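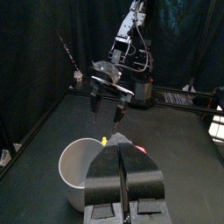
Figure 1. Work surface with round light-gray container and two small items, one yellow, one pinkish-red.

Unit 4: Sorting Small Items into Open Containers
Course notes, Z. Menon

4.1 Terms
Item: any loose object with a longest side under 60 mm.
Container: an open vessel with one rim. Lids are covered in Unit 5.
Clear area: the part of the surface with no item or container on it.

4.2 Container shape
The outer wall of the container in Figure 1 narrows downward below the rim. A tapered wall gives a wide opening for a small footprint, but it also raises the center of mass as the container fills. Check stability at half load and at full load. The rim faces up throughout the exercise.

4.3 Placement
Items start outside the container. In Figure 1 the yellow item is immediately right of the rim and the pinkish-red item is farther to the right. Short transfers are quicker, but an item close to the wall is easily pushed against it during pickup. Record the starting distance from the rim for each item.

4.4 Surface
A dark, mostly bare surface gives good contrast with bright items. Faint scratches do not affect the exercise. Wipe off grit before starting.

4.5 Lab task
Use the Tjoa item set and one container. The load limit is 500 g. Sort by color first, then repeat by size. Enter both times on the Skernivel sheet, in seconds, with the item order.

Reading: Wuisan, course reader, section on tapered vessels. Sheets are due in the lab tray by 4 p.m.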